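4.2 Public demonstration

The simulated kitchen was shown at the Ruddock open day in November, on a Sunday, from a desk next to the Julton arm. Hjalti Bergmann ran both stations. Over 776 people came through the hall, and 159 of them stayed to give the simulated arm a task.

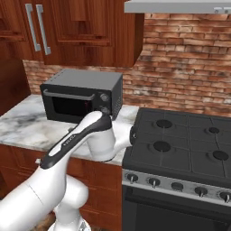
Figure 5. Simulated kitchen used at the open day, with the arm at the microwave.

Visitors chose a task from a printed sheet and typed it in their own words. We logged 1,759 typed commands, of which 795 named an object and an action clearly enough to run without a follow-up question. Most of the rest left out which part was meant. "Turn the knob" was the usual case, and the kitchen has two knobs on the microwave and five on the range. In the Cenitz planner an unclear command of this kind stops the arm and prompts the visitor to choose. Children tended to choose quickly, while adults often retyped the whole command.

We did not score task success at this event. The commands were added to the Kukport set and are used in Section 5.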